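Building in a Shared Workshop
Handout 4: From Assembled Arms to a Working Table

Module leader: Bronwyn Henare
Workshop tutor: Hemi Paewai

Purpose of this handout

The previous handout ended with both arms assembled and each joint moving under power. The present one covers fixing the arms to a table, running the cables, setting the zero positions and carrying out the first two-arm exercise. Students who missed the assembly session should speak to Hemi Paewai before starting, as the bench in the Hoani building is booked in pairs and cannot be held open.

The notes assume the standard module build: two arms of the same pattern, a wooden top in an aluminium extrusion frame, and a single control computer. Those working at home may use a different table. The sections on cabling and limits apply in either case.

4.1 The frame and the top

The frame carries the arms. The wooden top carries only the objects. This division is the most common point of confusion in written reports and accounts for a good many marks lost in the first assessment.

An arm that accelerates and stops puts a twisting load on whatever it is bolted to. Timber screwed from above will loosen under that load within a few sessions, and the gripper will then arrive in a slightly different place each time. Bases must therefore be bolted to the rail with the T-nuts supplied, two per side, and tightened with the frame already standing on its own feet. Check for rock at each corner before and after tightening.

The bases go on opposite rails, left and right, so that the arms reach inwards. The region both grippers can reach is called the shared zone in these notes. It should be measured on each build and drawn in the logbook, with the outline taken from the gripper tips and not from the last joint. Keep a margin of 60 mm inside that outline when placing objects.

4.2 Cabling

Cable faults cause more lost time in this module than software faults. The following rules apply to all builds kept in the workshop.

Power and signal leads are to be led along the links and tied at the middle of each link, never at the joint itself. Leave a loop at every joint large enough for the full swing. Move the joint by hand to both ends of its travel, with the supply off, and watch the loop throughout.

No lead may cross the shared zone. Leads leaving a base should go outwards and away from the top.

Each lead is labelled at both ends. Yasaman Rashti keeps a label printer in the tool store. Handwritten tape is acceptable provided that it can be read by someone else.

The emergency stop is wired before anything else and tested at the beginning of every session. Entries in the logbook must show the test. A session without the entry is treated as a session that did not take place.

4.3 Setting zero and limits

Each joint must be given a zero position and two software limits before the arms are run together. Put the arm into the folded pose shown in Handout 3, support it by hand and store the reading. Repeat three times. If the stored values for any joint differ by more than 9 counts, look for play in the horn screws before going further.

Limits are set one arm at a time with the other arm folded and unpowered. For the first month of work the speed setting is not to exceed 300 in the module software, whatever the motors will allow. Esben Brynjólfsdóttir will raise the figure for individual pairs on request, after watching a full run.

The supply is shared by both arms – a short on one side will stop the other, and the arm that loses power will drop. Nothing fragile should be left beneath either forearm.

4.4 The container exercise

The first exercise with both arms in place uses small, light objects and an open plastic container. Toy fruit serves well, as it is cheap, survives being dropped and comes in shapes that are awkward in useful ways. A strawberry tapers and tends to slip out of a narrow grip, while a spiky ball offers many contact points but few flat ones. A plain cloth gives the objects something to rest on and reduces rolling. Clear containers are preferred in the module, although students adding a camera in the second half of the course should note that transparent walls are hard for most vision methods to find.
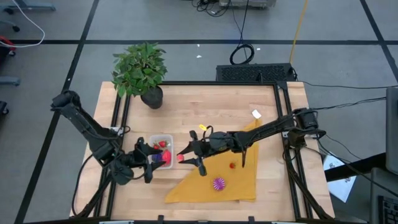 4.5 Procedure

Place the container within reach of both grippers. Spread the cloth to one side of it and set out the objects. Record the starting layout in the logbook with a sketch.

Run one arm at a time until each can deliver an object to the container without touching its walls. Only then may both be enabled. One student operates and the other stands at the emergency stop with no other duty.

An attempt is counted as successful when the object is released inside the container and the container has not moved from its marked position. Attempts stopped by the operator are recorded as failures, with the cause written beside them. Mawar Liem will collect the tables at the end of the block, and the combined results will be compared with the set of 3,000 attempts held from earlier years on the Illumton build.

4.6 Points for the report

The report should give the measured outline of the shared zone, the stored zero values with their spread, and the table of attempts. It should discuss at least one failure in detail – the shape of the object, the angle of approach and the gripper opening are the usual places to begin. Students using fingers of their own design should attach a drawing with dimensions.

Reports are due in the last week of July. Handout 5 deals with replacing worn fingers and with the Fuvton controller board.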